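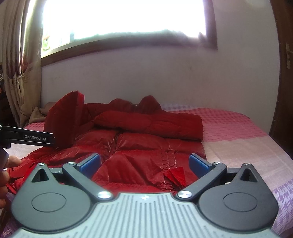
November, and the radiator in the bedroom has started its knocking again, so I declared it coat season and spent the afternoon on the winter things. I had given this job an hour. I had also given the hall closet an hour last November, and we all know how the hall closet looks.

The plan, such as it was: get everything warm out of storage, try it, fold what stays, bag what goes. Anong is taking a carload to the Ledham church sale and has offered me space in her trunk, on the condition that the bags are tied and that I don't ask for anything back once she has started the engine. She brought up the fish kettle. I think that was unkind.

Started with the easy stuff. Scarves, of which I own far too many for a person with one neck. Two went in the bag. One came back out. Then gloves, then the gray sweater Arlindo gave me the year he was giving everybody gray sweaters. It has never fit and I have never told him. He's coming for dinner next month and will look for it, so it stays, and I'll wear it, and I'll look like a boy whose mother expects him to grow.

Puffer jackets are the real enemy. I read somewhere that you zip them, lay them face down, fold the sleeves in and roll from the hem, pressing the air out as you go. Fine. What the article left out is that the air has opinions. I leaned on mine with both forearms and it sighed at me for a good half minute, and when I let go to reach for a band it rose up again like bread. Second try I did it flat, front side up, one sleeve across the chest, and it looked like someone who'd been laid out by a respectful but inexperienced undertaker. Better, though. I can live with that.

Samran called in the middle of it to tell me about the Promlow job, which he isn't taking, which he may be taking, which pays 2,455 more than the current one after the bus pass. I put him on speaker and kept folding. He asked what the noise was. I said nylon. He asked if I thought he should go and I said sleep on it, and he said he'd been sleeping on it for 13 days, and I had no further wisdom to offer a man whose jacket I was probably about to give away. 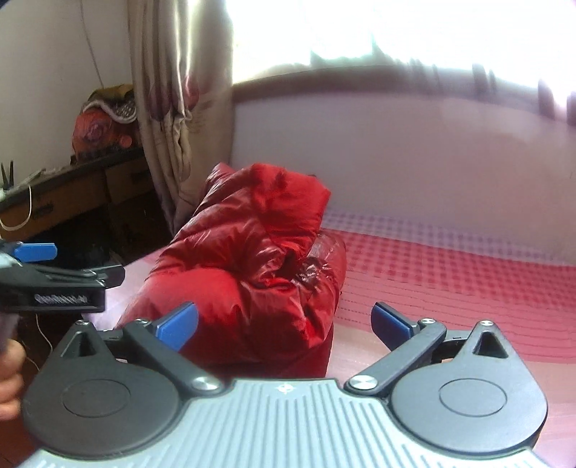

Beds make terrible worktables and I use mine as one every single year. It's too low for my back, it's soft, and anything you put down slides toward whoever is leaning on the mattress. I keep saying I'll do it on the dining table, but then I'd have to clear the dining table. So the things go on the bed, and the folding goes on at the bed, and by dark I have nowhere to lie down and feel sorry for myself.

Found in pockets: 3 dollars, a ticket stub too faded to read, and the key to the Sarmiento Street apartment, where I haven't lived for 11 years. I should mail it to them. I put it back in the pocket.

Soup for supper, standing up. Two bags tied by the front door, one more that is technically open. Anong comes at nine in the morning. The hall closet I'll do at the weekend, or when the knocking stops.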